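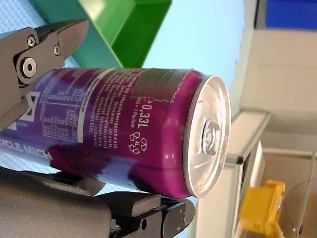 Figure 3. A 0,33L aluminium drink can on its side, held in a gripper, with the pull tab and recycling mark visible.

4.2 Resting time and the texture of cold potato salad

We come now to the part of the study that gave us the most pleasure, and also the most washing up, namely the question of how long a dressed potato salad ought to sit in the fridge before it is served. Home cooks hold firm views on this. Several of the people we spoke to in Drumthorpe during August told us that a salad eaten on the day it is made is hardly worth the bother, while others (just as kindly, and often over a very good cup of tea) said that the potatoes go mealy if they are left overnight and that the onion takes over everything.

To look into this we made up batches following the Jarnach method, in which the potatoes are boiled whole in their skins, peeled while still warm and dressed with a little vinegar before any mayonnaise goes near them. Each batch used 560 g of waxy potatoes, cut by hand into pieces of a fairly even size, and 100 g of mayonnaise, with chopped gherkin, spring onion and a good pinch of salt. The bowls were covered and kept at 5 °C. One set was tasted after 60 minutes and the other the following morning, by the same panel and from the same sort of plain white dish, so that nobody would be swayed by the crockery.

The panel much preferred the salads that had been left overnight, and the word that came up again and again on the tasting sheets was "rounder". The vinegar seemed gentler to them, and the dressing clung to the potato where in the fresher bowls it had tended to slide off and gather at the bottom. On mealiness the two sets were judged very much alike, which surprised us a little, given how strongly some of our cooks had felt about it. We did notice that the spring onion had grown sharper by morning, and more than one taster wrote that they would sooner have had it scattered over the top at the last moment.

A smaller trial, using the Flomness method, went rather differently. In that version the potatoes are peeled and diced before boiling and are left to go quite cold before they are dressed. These salads gained very little from a night in the fridge, and a few tasters found them watery. Kassab, whose earlier work on pasta salads we have leaned on throughout, suggests that a warm starch will take up a sharp dressing much more readily than a cold one, and our results sit comfortably beside that idea, although we would want to repeat the trial with other kinds of potato before saying anything firmer.

We are very grateful to Thandeka Modise, who looked after the tasting sheets and who first proposed that we dress the potatoes in two stages. Her suggestion is taken up again in Section 4.3, where we turn to the matter of boiled eggs.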